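Ustetti Bed-Top Produce Set: README

Maintainer: Žydrūnas Luik
Last edited: 29 June 2025
Release: 3

What is in the set

Ustetti covers sorting and laying out fruit and vegetables on a soft surface. Most produce sets use a kitchen counter. We used a made bed, with a plastic sheet over the duvet, in a bedroom in Cestirbridge. The full set has 2706 clips. Clips from the Plakville apartment are kept in a separate folder, plakville_kitchen, and are not described in this file.

Layout with tray and plates

Fruit goes in the green tray with raised sides. Vegetables go on the oval plates at the far end of the sheet. The tray sits on the bare duvet and may tilt a little.

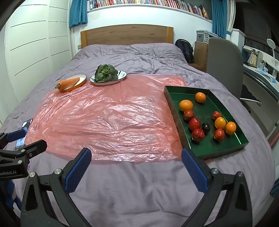 Figure 1. Tray with oranges, red fruit and a plum; carrot and bok choy on plates.

The middle of the sheet is left clear in this layout. Plates are labeled by rim color (orange_rim, dark_rim). The printing on the floor of the tray is not transcribed.

Layout with loose fruit

Fruit lies directly on the sheet, and pieces are picked up one or two at a time. Sizes run from cherry to large orange.

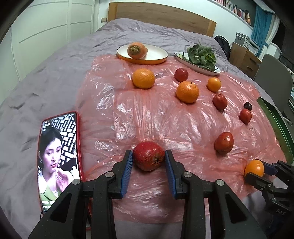
Figure 2. Fruit on the pink sheet, with a pomegranate and a tangerine picked up.

Labels

item: common name of the fruit or vegetable
surface: sheet, duvet, tray or plate
held: yes or no

Large oranges and tangerines have separate labels. Small red fruit that could be an apple or a jujube is labeled red_small. Please don't merge it with apple, as the Juška label list did in March.

Known issues

The sheet creases and throws bright highlights, so outlines drawn near the folds are less exact. The duvet reads as gray in some clips and lavender in others. Labels were not changed to match. 11 clips have no surface label.

Send corrections to Žydrūnas Luik with the clip number and the item name.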